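研究資料 > 作業規程・標準化 > 手持ちグリッパによる動作収集の実施基準

読了時間：6分

3. 収集作業の実施基準

3.1 適用範囲

本章で述べる基準は、手持ちグリッパを用いて人の手作業を記録する工程に適用する。対象は、作業者が装置を手に取ってから置くまでの間とし、記録後のデータ変換と学習は4章で扱う。基準の初版はDrumellの作業室で使っていた手順書をもとに作成し、その後Trindadeの拠点でも同じ文面で運用した。両拠点では机の配置も照明も異なるため、部屋の寸法や家具の種類を指定する条項は設けていない。

初版の運用では、3,334件の記録のうち3,000件を採用し、残りを除外した。除外の理由は、開始姿勢の不備、マーカーの遮蔽、作業者同士の接近の三つに分類できた。なかでも作業者同士の接近は、記録そのものに異常が現れにくく、後の目視確認で初めて見つかる例が目立った。このため改訂版では、作業者の間隔に関する条項を装置の点検に関する条項より前に置いた。

3.2 作業者の配置

同じ部屋で複数の作業者が並行して記録を行う場合、各作業者に一つの作業区画を割り当てる。区画の境界は床の目印で示し、隣り合う区画の間には300 mm以上の空きを設ける。区画内で腕を伸ばしたときに装置の先端が境界を越えるようであれば、机の位置を変えるか、課題を別の区画に移す。移動の途中で他の区画を横切ることは認めない。通路は区画の外に一本確保し、記録中はこの通路に物を置かない。

作業者は記録の前に、自分の区画の名称と課題名を声に出して確認する。確認の相手は同室の者であれば誰でもよい。以前は専任の監督者を必要としていたが、少人数の拠点では守れず、形だけの署名が残る結果になったため廃止した。 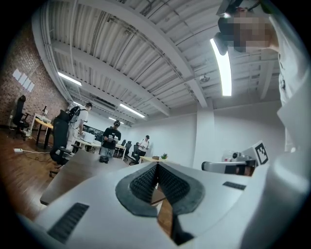 図3　複数の作業者による並行作業の様子

基準のうち現場からの質問が最も多かったのは、待機と移動に関する5項である。手順書では記録の開始と終了を細かく定めていたが、装置を持ったまま立っている時間については何も書かれていなかった。改訂版では、記録中でない装置も記録中の装置と同じ扱いとし、指先を他の作業者に向けないこと、指の間に自分の手を入れないことを定めた。図3のように一室で数人が装置や手元の物を持って立つ状況では、誰が記録中で誰が待機中かを姿勢だけで見分けることは難しい。また、床に伸びたケーブルは、視線が手元にあると気づきにくい。図3の左側の床には電源タップと白いケーブルがあり、こうした配線は5項の点検対象に含まれる。改訂版では、配線が通路にかかる場合は床に固定するか、壁際に移してから作業を始めることとした。頭部に装置を着ける作業者については、装着したまま区画間を移動する際に、いったん手持ちの装置を机に置くことを求めている。

3.3 マーカーと視野の確認

位置合わせ用のマーカーは、貼付面が平らで、角に浮きがないことを目視で確かめる。印刷が擦れて白黒の境界が読み取りにくくなったものは交換し、補筆して使うことはしない。マーカーを取り付けた装置を二台以上同時に使うときは、一方が他方のマーカーを長く隠さないように持つ。課題の性質上、遮蔽が避けられない場合は、その旨を記録票の備考欄に書く。

遮蔽の許容時間は、連続で400 msとした。この値はKenicoの追跡ソフトウェアを使い、見失った位置を補間で戻せる範囲から定めたもので、別のソフトウェアを用いる拠点では測り直す必要がある。値を変更した場合は、変更前後の記録を同じ組に混ぜない。

3.4 顔と掲示物の扱い

並行作業では、他の作業者の顔が記録に入ることを前提とする。顔はすべて、保存用の領域に移す前にぼかし処理を行う。処理の結果は自動判定に任せず、一記録につき冒頭、中間、末尾の三か所を人が確認する。壁に貼った紙や机上の画面も同様に扱い、氏名や連絡先が読めるものは作業前に外すか覆う。

同意の範囲は記録ごとではなく作業日ごとに確認する。途中で同意を取り下げた者がいる場合、その者が写るすべての記録を保留とし、担当者が除外の要否を判断する。保留中の記録は件数の集計に含めない。

3.5 逸脱の記録

基準からの逸脱は、記録の採否にかかわらず記録票に残す。記入するのは時刻、区画、該当する項の番号、取った処置の四点である。初版では理由の記入欄も設けていたが、記入者の責任を問う欄と受け取られ、報告が減る傾向が見られた。Crenshawの提案により改訂版ではこの欄を削り、必要な場合に限って後日聞き取りを行う形に改めた。逸脱が同じ項に集中したときは、作業者への注意より先に条項の文面を見直す。

なお、3.2の間隔の値は机上の課題を想定したものであり、台車や扉を扱う課題については十分な運用例がない。これらの課題に対する値は、現時点では各拠点の判断に委ねている。

関連する資料
・Drotik形式による記録票の記入要領
・手持ち装置の日常点検と交換部品の管理
・共有作業室における配線の基準（5月改訂）
・ぼかし処理の確認手順
・Cletus Crenshaw：逸脱報告の様式に関する覚書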